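26/08/2021

Up far too early and didn't mind. Spent the whole morning on the shopping list for the second cell, and I have to write this down while I still remember which tab of the spreadsheet is the good one.

So: Sulastri Oei has agreed to a second pair of arms. Agreed in principle, anyway. She wants one page with a total at the bottom, and she wants it to include the dull things, as in April I left out the dull things and we ended up buying cable clips out of the tea money. Fair enough. I've started with the dull things this time and I'm rather enjoying it!

The Orkano quote came in overnight. The gripper fingers are 73 each, and they'll do a set of spare servos for 228 if we order with the arms and not afterwards. Trerinard are cheaper on the aluminium but slower, and you have to cut it yourself (I would love to cut it myself, Thijs says absolutely not). The table top is the surprise. I'd put it down as nothing much, and the marble-pattern one is 81 before delivery. I do like it though, and I want both cells to match so that what we learn on one carries over.

Went and stood by the first cell for a good while with my notebook, going from the rail upwards and writing down every single thing that would need buying twice.

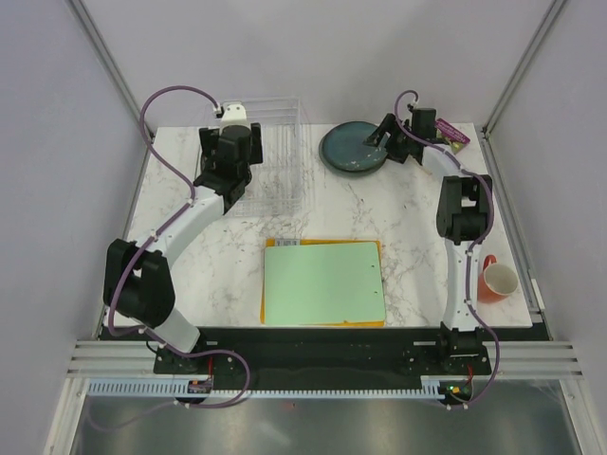
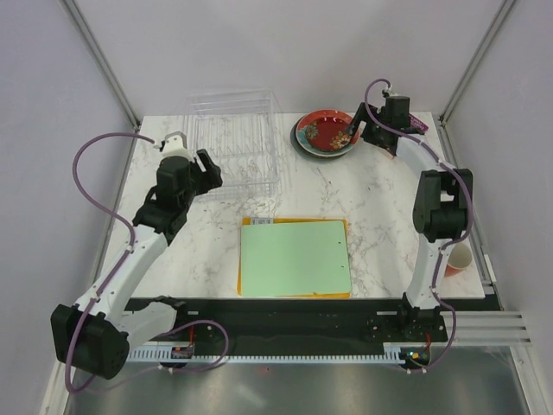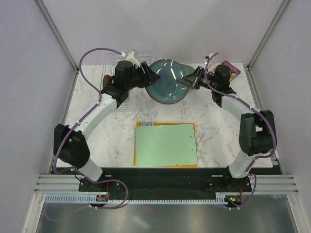
Two arms, one table, plates on the go in all three.

Filled four pages. Purple cable, a lot more of it than I'd guessed, because each arm needs enough to loop up and over and still have slack when it reaches for the back of the table. I measured along one with a bit of string and felt very scientific. Little white clips for it, and I'm putting down two bags. The toothed guide strip for the front. Two small boards per cell, plus one spare between both cells, which is me being brave with Sulastri's money.

Then crockery, which I'd never once thought of as equipment and which now has its own heading. Thijs Groen wants proper glazed plates for the new cell as well as the old one. His argument is that shiny glaze and speckles are exactly what we'll be asked to cope with, so we may as well practise on them. I argued for a stack of plain ones from the market and lost, and then got quite keen on losing, because choosing plates is a lovely way to spend half an hour. We want a couple with a pattern, a couple dark, a second clear rack, and mugs in any colour at all. I've allowed for breakages. He thinks I've allowed for too many. We'll see!

The big question is still whether to take the Magalhães service plan. It covers both cells for a year and somebody comes out if a joint goes. I rang them and got a very patient woman who let me ask the same thing three ways. The catch is that the year begins on the day of the order, so if the arms turn up late we're paying for cover on an empty bench. I've asked if it can begin on delivery. She's going to ring back.

With everything in except the plan, the page comes to 1,376 over what I told Sulastri in April. I went through it twice hoping for a slip and found one, in the wrong direction, already counted. If we leave the enclosure walls until the next budget it comes down a good deal, but I don't want to. The light in the first cell got so much steadier once the walls were up and I'd hate to go back to working with the window.

Thijs's idea is to ask Clamedine whether they'd sell us the frame they have sitting in their store. I wrote to them straight after lunch. No answer yet, and I've only looked eleven times.

Still to do: measure the doorway, check how many sockets are on that side of the room, ask Orkano if the quote holds past the end of the month, find the other half of the string.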